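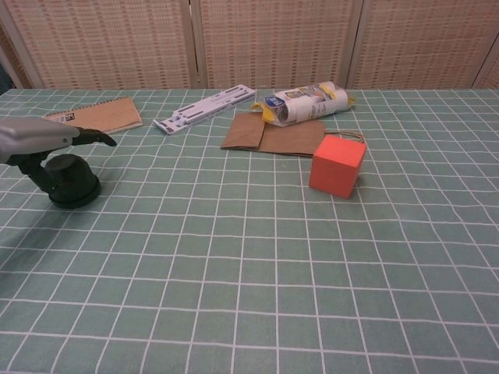
A table with a green cloth in front of the folding divider.

About Motden

Motden is a study site for people preparing for a marine radio operator's license. Zsolt Kovács started it in February with 469 practice questions, typed up from his own class notes.

The question bank now has more than 2,000 entries, sorted by topic. Practice tests are free and need no account. The Harnero flash cards cover distress calls, channel use and the phonetic alphabet, and come in 2 sets.

Send corrections through the contact form and include the question number.

Last updated July 2, 2022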